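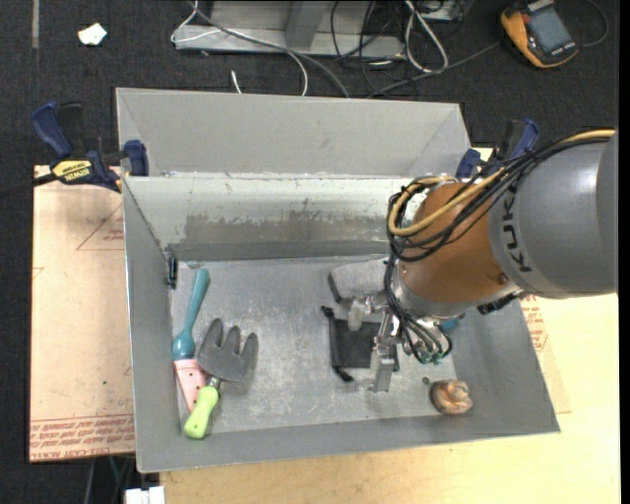
Shirley Gauthier wanted everything her brother had left behind sorted by four o'clock, and she wanted it sorted by somebody else. Ritu Sisodia got the job by standing nearest.

"It's one bin," Shirley said. "How long can one bin take?"

Ritu looked in. The gray metal was scuffed the way a bin gets when people throw things at it from a distance. There were a couple of tools on the left, the gardening sort, and something black like a pouch. Up front sat something brown and wrinkled, peach in places.

"Is that a fruit?"

"It was in the will," Shirley said.

"As a fruit?"

"As 'contents.' He paid a lawyer 3,000 dollars for that word."

Ritu wrote "contents" on her pad and underlined it. On the drive over from Carkport she had pictured silver, or at least a clock. She put a question mark beside the word, and then, feeling that was rude, turned it into a small flower.

"You take the tools," Shirley said. "You have a yard."

"I have a balcony."

"Then you'll be done early."

Ritu asked who was getting the pouch. Shirley said that depended on what was in it, and went to find her glasses.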